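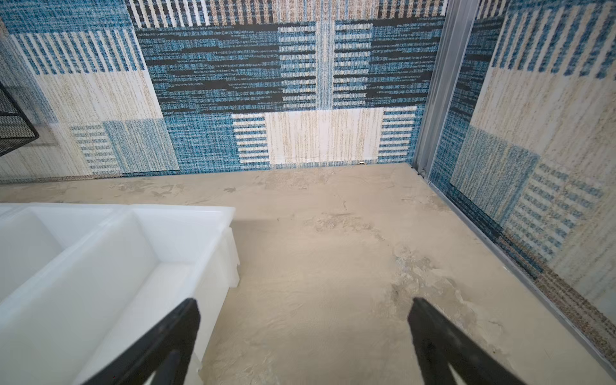 Drornex finger set, Fulska pattern
Sold in pairs, black, part no. 2606

Okay, so I make these fingers in the back half of a shared workshop, and I'm very happy you found the page! They're long tapered bars with squared tips, and they bolt onto the small parallel grippers most of us have on our home-built arms. I drew the first pair for my own arm because the stubby ones it came with couldn't get down into a divided bin without the whole wrist banging on the rim. My bench has a two-compartment plastic bin on it pretty much all the time now, and getting in and out of that thing cleanly is the test every new version has to pass.

What you get
One left finger, one right finger, mounting screws, and a strip of grippy pad material you cut to length yourself (I include enough to mess it up once, I always do). Hex key not included, you own nine of them.

The specs people ask me for
Length from mounting face to tip: 163 mm
Screws per finger: 5
Finish: matte black, which keeps glare down if you run a wrist camera
Fits: Cabrera small gripper, and anything that copies its hole pattern

Fitting them
Take the old fingers off with the gripper open and the power off. Start all the screws by hand before you tighten any of them, then close the gripper slowly and check that the tips meet square. If they don't, loosen one side and nudge it. Mine took around 7 minutes, and part of that was hunting for a screw under the table. After that, redo your tool offset! The tips are a lot farther out than your arm thinks they are, and it will happily drive them into the tabletop.

A note on the work area
I get a lot of mail about my enclosure, so: it's aluminum rail with patterned panels, in teal-blue, black and cream blocks, and no, I don't sell it. The panels give my camera plenty to lock on to. Plain walls gave me terrible tracking, but try what you've got first.

What they're not great at
Heavy stuff. Long fingers flex, and a full jar will twist right out of them. For that I'd stick with short ones. Coins flat on the table are hopeless too, though Oona Vuorinen from our workshop swears she's done it with a dab of putty on one tip.

Ordering
I print in batches and the next one goes out in March. If you have a Cetuvine wrist plate, say so in the order notes and I'll put in the longer screws. Spare single fingers are fine, just tell me left or right.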